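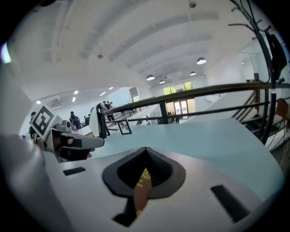 By Shahnaz Khondokar, Workshop Practice, Jakari
Filed under: Workshop tips / Hand tools and grippers. Updated September

Comparing hand-held grippers before you buy

Members setting up a bench for hand-held grippers regularly ask which model to choose. The Biltau and the Cemanon were both tried over 2,000 closing cycles each, 4,000 in all, on ordinary household items. The following practices are recommended for anyone repeating the comparison at home or in a shared workshop.

Use the same objects for both tools. A small picture frame standing upright on a table is a good test, as it tips over at the slightest sideways push. Add a tea towel, a pegged sock and a mug with a narrow handle.

Choose a plain tabletop in one colour. A light blue surface suits most cameras and makes dark objects easy to find in the recording. Patterned tablecloths should be put away.

Keep printed markers flat and clean. A marker that has begun to lift at the corner should be replaced, not pressed back down. Wipe the camera lens with a dry cloth at the start of each session.

Wear thin gloves. An open fingertip gives better control of small parts - winter gloves are too bulky for this work.

Check the finger pads every 2,000 cycles. The Cemanon pads may be washed in mild soapy water. Those on the Biltau are glued and should only be wiped.

Change hands halfway through. Operators favour their stronger hand, and the second tool tried will otherwise seem heavier than it is.

Results are best entered in the Saha log sheet, one line per object, with the operator's initials. Allow 2 hours for a full comparison, including charging. Spare pads are kept in the drawer under the label printer.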